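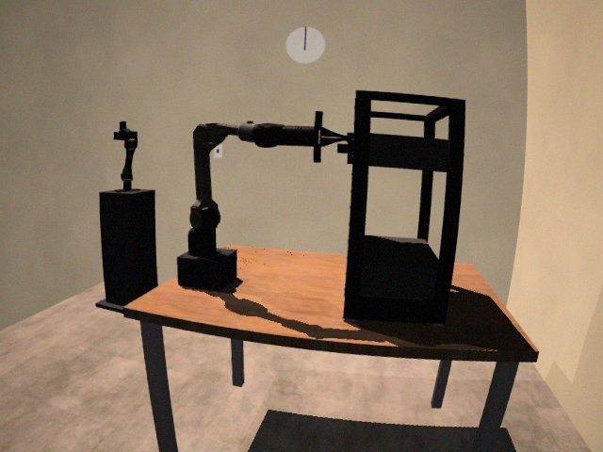

Does the casein glue hold its viscosity long enough to do a full board of coupons in one mix? At the lime ratio used so far, it holds for the first 20 minutes and then thickens too fast to brush evenly.

Notebook, glue bench, July. Continuing the Clendura batch.

Mix as before: Clendura casein powder soaked in cold water, lime slurry added last, stirred by hand. No borax this time. Started 9:10. Smooth by 9:20, usable straight after. At 9:30 the brush began to drag and leave ridges. By 9:40 it was pulling strings off the cup and I stopped. Coupons glued after 9:30 are marked with a pencil cross on the end grain and should be left out of the averages. They are worth breaking anyway.

Clamping: overnight in the screw press, waxed paper between layers. Squeeze-out was even on the maple and poor on the oak. I think the oak was planed too long ago. Afia Annan suggests a light scrape right before gluing and I will do that on the next set, half scraped and half not.

Shear results, maple, early coupons only: best 1,455 psi, failure mostly in the wood. The late ones let go in the glue line at much lower loads, with a chalky surface on both faces. Not enough of them to plot.
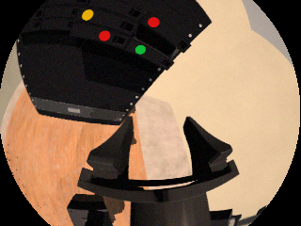

Coupon marking needs to change before the next run. Pencil numbers vanish under squeeze-out and I lost track of two oak pieces when unloading the press. Colored dots would survive better if they go on the outer face, well away from the joint. Red, yellow and green discs stand out plainly on a black panel, but two reds in one group say nothing about which is which, so each dot gets a number in paint pen as well. Proposed: green for early glue, yellow for the middle of the pot life, red for late. Dots go on after planing and before the wax paper.

Agbeko lime versus the old tin: the old tin has taken up carbon dioxide and fizzes when a pinch goes into vinegar. The Agbeko bag hardly reacts. All results above used the Agbeko bag. Anything from the spring set used the old tin and cannot be compared directly. I have written OLD on the lid. Please do not top it up from the new bag.

Soak test: 5 coupons in tap water at room temperature, weighted down with a brick. To be checked at 10 hours and again the next morning. First look at noon — edges swollen, no open joints.

Still to do:
Remix with less lime and time the pot life again.
Ask Celtthorpe whether their casein is the same grind as the Clendura powder. Theirs looked coarser in the jar.
Resharpen the scraper.
Copy the spring figures into the Lirnurgate binder, with the lime noted beside each one.

Bench scale drifted again between the first and second weighing. Zeroed it on the stone slab and it stayed put. Leave it there.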